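Sorting cell 2: setup and upkeep

Gallery page for the picking cell at Fedley, brought up to date 27th November. The cell sorts mixed small items out of a metal bin. It runs on a KUKA arm with a jointed gripper, and the cabling is routed along the outside of the arm. Setup notes are kept by Botond Katona; the gripper is serviced every 900 hours.
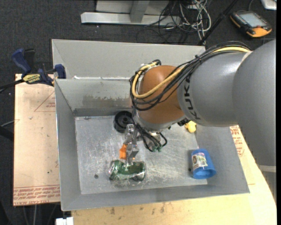

Nesma Helmy

Gripper at the crushed green can, blue cup tipped over on the right. The black cable bundle and the yellow cable go over the top of the arm and around the wrist. The loops need enough slack for a full wrist turn - too much and they catch on the bin wall.

Bin position is taught from the back left corner. A bar clamp holds the edge. If the clamp has been opened for any reason, re-teach the corner before running in automatic. A shift of 2 mm is enough to put the fingers into the wall on low picks.

Cable ties are checked at each service and replaced if they have slid. The tie above the gray segment was moved back 80 mm in June, after the yellow cable started to rub at the bend. Connectors below the wrist are pushed home by hand and tugged once.

Scratches on the bin floor are left as they are. The Mikside bin is swapped at 3,000 picks for cleaning, then goes back in with the same side to the front.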